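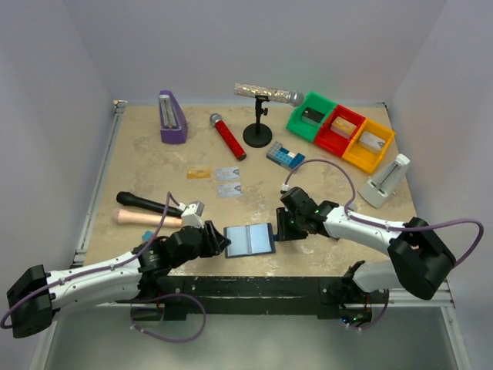 Fig. 1. Card holder open at the front, three cards in the middle of the table, two microphones to the left.

Event Support, Unit 4: The Desk Before the Speaker Arrives
Handout to go with the Monday session
Module tutor: Corina Auer

What this unit covers

Last week we dealt with the room. This week it is the table: the cards, the card holder and the microphones, and what you should do with them in the time between unlocking the door and the first person asking where to sit. The published guides have a great deal to say on the subject. I have read more of them than I would wish on you, and a good half of the advice seems to me to have been passed from one guide to the next without anyone trying it.

Please read this before the practical. It replaces the sheet from last November, which still recommended the tray method.

1. Cards and the card holder

By "card" I mean anything small and flat that gets handed to a person or shown at a door: speaker passes, room passes, the yellow and silver-grey ones we practise with. By "holder" I mean the folding kind with clear pages, as in Fig. 1.

The usual claim is that a holder saves time. It may. When Keisha Holloway's group tried it against a plain envelope last term, the envelope was quicker to fill and quicker to empty, and the holder only came out ahead when somebody wanted to find one particular card without tipping out the rest. So the case for the holder is a case about finding things. If you are giving out every card at once, use the envelope and don't let anyone tell you it looks unprofessional.

Points to practise:

Open the holder flat before you pick up a card. Trying to hold it half open with one hand and post a card in with the other is how corners get bent.

Lay the cards out on the table first, apart from each other, faces the same way up. A stack is tidy but you will pick up two.

One card to a pocket. The guides allow two back to back. I have watched people hunt for the one behind, and I no longer allow it.

Push the card in until it stops, then turn the page and look. Clear plastic clings, and a card can feel home when it is sitting well proud of the edge.

On colour coding, I am unconvinced. The Haddad scheme gives every role its own colour and assumes that everybody has learnt the list. In my experience the person who made the list has learnt it. Two colours, one of them meaning "ask at the desk", is as far as I would go. Fitzgerald Yazzie takes the opposite view and will put it to you in week six, so you may judge for yourselves.

2. Microphones

Handheld microphones spend most of an event lying down, and most of the trouble starts there. A round thing on a smooth table will roll if you let it. The standard advice is to lay them parallel with the heads all pointing one way, and for once I agree with the standard advice. You can see at a glance whether one has gone.

Where I part company with the books is on labels. Iltholm's guide wants a numbered sticker on every microphone, renewed before each event. Stickers come off, leave gum on the grip and end up on somebody's sleeve. If your microphones are different colours, as with the black and the pale pink in Fig. 1, you have your labels already. Write "black: chair, pink: audience" on the running sheet and leave the stickers in the drawer. If they are all the same colour, use tape, and put it at the bottom end where hands don't go.

Keep the microphones on one side of the table and the cards on the other. A microphone put down in a hurry will sweep a card to the floor, and you will find out when its owner is at the door.

Do the sound check last. People like doing it first, as it feels like real work, and then they leave the microphones switched on while they sort the cards.

3. Order of work

There is a 10-step routine in the Claltora booklet. I have cut it down, having found no use for the steps about posture.

Clear the table of anything that isn't yours.
Microphones down, parallel, switched off.
Holder open, cards out.
Fill the holder and check it against the list.
Close the holder and put it where the desk person can reach it.
Sound check.

Allow 10 minutes. The booklet says three, and I should like to meet whoever managed it with a real list.

4. For the practical

Work in pairs. One fills the holder, the other reads from the list and says nothing else. Arlo Esposito will keep the time. Swap over and do it again with an envelope. Write down both times and every mistake, including the ones you caught yourself, which people tend to leave out and then report a perfect run.

Then answer in a short paragraph: in what kind of event would the holder be worth its price? "Always" will be sent back to you.

Reading

Amik, chapter 4, "Small Items". Sound on storage, weak on evidence. The claim on page 190 that clear pockets cut down loss has no source, and I have asked.

Hand written work to Hazel Escobedo at the department office. Spare lists for the practical are in the tray outside her door.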